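Galtum's life-planning circle opens a third branch, with biscuits

4 October 2022

Residents of Galtum who have been meaning to sort themselves out will shortly have one fewer excuse. Idel, the personal development circle that began in Recep Dönmez's front room, is to open its third branch in the old seed merchant's on Jalali Street, with a first meeting later in October.

Members sign up for 24 weeks. In that time they are asked to choose one aim for work and one for home, write both on the same card, and read the card aloud every week to people who have heard it before. Dönmez, a former bus timetabler, believes this last part does most of the work.

"Anyone can tell a room once that they're going to learn the cello," he said. "By week nine they have either bought a cello or started to look shifty." 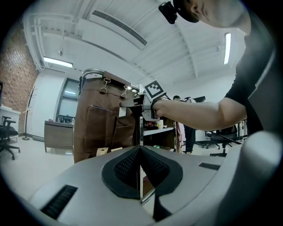 Idel's method is set out in a workbook called Gimix, now in its sixth edition and still without an explanation of the title. It has 3 sections, the longest of which concerns what Dönmez calls carrying, meaning the promises, grudges and half-read library books a person takes from one year into the next. Members are told to picture something like the brown bag on the chrome rail, with its front pocket and the flap pocket next to it, and to decide what would go in each. The front pocket is for this month. The flap pocket is for things you would like to be asked about at parties. Anything left over has to be given up or, in the case of the library books, returned.

The circle says 1,271 people have finished the course across its first two branches. It does not keep a figure for those who wandered off, though the workbook does contain a page headed "If You Are Thinking of Wandering Off", which advises having a sandwich first.

Running the new branch will be Dagim Tamiru, who joined as a member with the aim of leaving his job in carpet sales and has now done so, by way of a promotion he had to turn down. His home aim was to be less competitive at board games. He describes progress there as mixed.
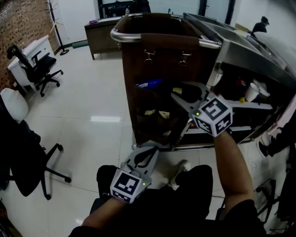

White tiled floor, one person seated, a hand-held gripper in each hand.

Tamiru said the Galtum meetings would follow the usual pattern: cards, a short talk, tea, then a quiet quarter of an hour in which members write a letter to themselves. The letters are posted back to them 6 months later, second class.

Not everyone in town is persuaded. One shopkeeper on Jalali Street, who asked not to be named in case she ends up joining, wondered why grown adults needed a card to tell them what they wanted. She then spoke for some time about a plan to open a tea garden.

The opening evening is free and starts at half past six. The course costs £3 a week after that, payable at the door, and the workbook is included. Members should bring their own pen.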